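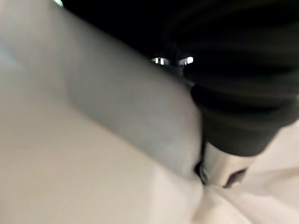

Black fabric, close up. Faint ridges run across the folds.

Tue 26 August -- by Roksolana Stasiv

Filed under: Around the House, Laundry and Mending

The dark clothes sort at the Stenstead apartment is done. Jiahui Lu and I went through the closet over three evenings and made piles to keep, mend and give away. Black things took the longest -- they all look alike under a ceiling light, and I kept putting sweaters in with the leggings. Anything with a pulled thread went to mending. The give-away bags go to the Plaltstead thrift store in March, after the winter coats are done.

Contact | © Roksolana Stasiv | Back to top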